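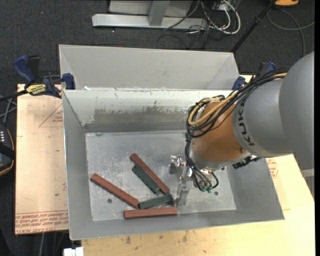
Metal bins return to Fullalow

The sheet-metal parts bins are back in use at the Fullalow store after their September check. Bars for the Brulberg order should go in them from Monday, red and green together, up to 27 to a bin. Lay them flat on the floor of the bin and keep them below the rim. Scratches and chipped walls are fine, but report any bent sides to the Uswood desk on extension 651. The old crates will go to Guerreiro, which has asked for over 2,000 of them.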